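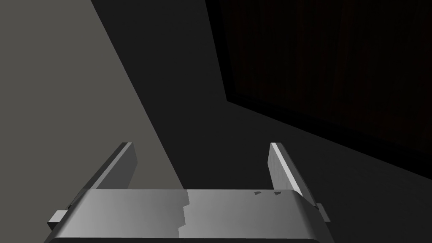
Simulated view from behind the open gripper, with a dark wooden panel beyond it.

Step 3: Test the pick before you trust it with chores

Can a machine put away your dishes yet? Sometimes, in a kitchen it knows. Run the test in Lovik first and see how yours does.

1. Load the Harnard kitchen and set the gripper to fully open.
2. Start with one mug. Leave the bowls for later.
3. Set the run to 4,000 tries and let it go overnight.
4. Open the log and sort by result.

Our last run finished 3,738 tries. Of the failures, 336 were drops and most of the others were missed handles. Thin rims are still hard.

If drops stay high, lower the closing speed by 20 percent and run it again. Do not move to the real arm until two runs in a row match.

Next: Step 4, Drawers and doors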